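Surdu 2 adds view checks and contact-aware replanning for drawer tasks

Sekico has released version 2 of Surdu, its planning and control package for simulated manipulation. The update covers three areas: camera placement during rollouts, motion planning near articulated furniture, and the tooling used to replay failed episodes. It installs over the previous version, but stored plan files have to be converted before they will load.

The largest change is in the perception loop. Earlier versions estimated the state of a drawer or door from whatever the active camera returned, and passed that estimate to the planner with a fixed confidence. Surdu now scores each view before using it. The score combines the visible share of the target part, the depth variance inside the predicted outline, and the area lost to specular highlights. Views below the threshold are still logged, but they no longer update the joint estimate.
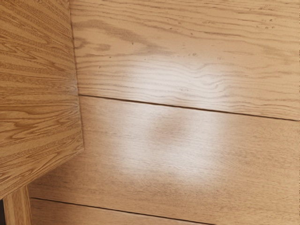 Low-scoring views were the main source of bad joint estimates in the Flurnach task set, which Sekico uses for regression testing. The set holds 361 episodes built on small pieces of furniture placed on tabletops and floors. With the old loop, 176 of them contained at least one estimate that jumped by more than the allowed step between consecutive updates. The planner treated each jump as real motion of the drawer and recomputed the approach, sometimes several times in one episode.

Kimie Ishida, who maintains the estimator, said the fix was mostly a matter of letting the module report nothing. "The old interface required a number on every tick," she said. "If the camera was looking at a large flat surface with strong grain, it would find an edge somewhere in the grain and fit a joint to it. Now it can return no update, and the planner holds the last good value until the hold timer expires."

The hold timer is exposed in the configuration file. When it runs out, the controller stops forward motion and requests a new viewpoint from the view planner. Users who run with a single fixed camera should set the timer explicitly, as the default assumes that a second view can be requested.

Motion planning has also been reworked. Surdu previously built its collision model once, at the start of an episode, and moved only the jointed part as the estimate changed. The clearance volume around that part stayed where it was, so a drawer that began an episode open could be given a volume computed for the closed position. Version 2 attaches the volume to the joint and recomputes it with each accepted update. 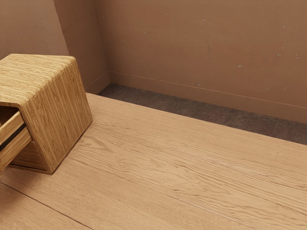
Initial joint state is now read from the episode file and checked against the first accepted view. If the two disagree, the episode is marked inconsistent and does not start. The check matters most for layouts in which the part to be moved is only partly in view. A cabinet near the left side of the image, with its drawer already partly out and running past the image boundary, gives the estimator only one end of the drawer and a portion of its side panel to work with. Surdu fits the travel direction from that side panel and leaves the opening distance open within the joint limits until another view narrows it. The planner then uses the longest distance still allowed when it sizes the clearance volume.

Replay tooling now comes as a separate command-line program, Uvis, which was formerly bundled with the viewer. Uvis steps through a recorded rollout and prints the view score, the joint estimate and the active planner state for each tick. It can re-render any tick from a different camera without rerunning the physics. Texture and lighting seeds can be changed on replay, so a failure caused by surface glare can be separated from one caused by geometry.

In Sekico's own regression run, 303 episodes of the Flurnach set completed without operator changes to the default settings. The remaining failures are listed in the release notes by cause. Most are timeouts in the view planner, which can alternate between two candidate viewpoints with nearly equal scores. A tie-break rule is in testing and will ship in a point release.

Known issues include slow loading of converted plan files and incorrect units in the joint limit warning for hinged doors. The warning prints radians but labels them as degrees. The limit itself is applied correctly.

Sekico recommends that users convert plan files on a copy of the project directory. The converter overwrites its input and does not keep a backup. Projects that call the old estimator interface directly will need to handle the empty return value, and a compatibility flag restores the previous behavior until those calls are updated.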